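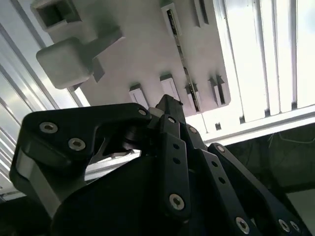

Black gripper below the overhead panel.

About Vindivel

Vindivel is a small publisher and archive for the megalithic sites of northern Europe. We cover passage graves, long barrows, standing stones and the people who dug, drew and sometimes wrecked them. Henrike Stüber started it with a box of her own field notes from Kisteck, and she still edits everything we put out.

The archive now holds 898 site records. Each has a plan, a short excavation history and a reading list.

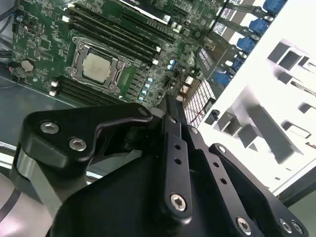

Our newer records include 3D models of chambers and carved stones, built from overlapping photos. A single passage can take 300 of them. Working on that many at once uses a lot of memory, and a desktop board like this one, with a bank of four black slots on one side of the processor and a second bank on the other, is the kind of layout to look for if you want to build models at home. Finished models are free to download – email us for the full-size files.
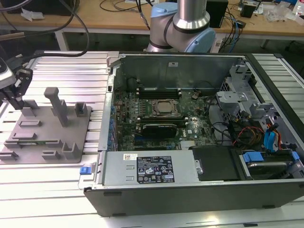
We also print the Trekik guides, 35 pages each, with walking directions and parking. There are 15 so far. The next one comes out in April.

Corrections are welcome at any time. Please give the record number.

Page updated 16th December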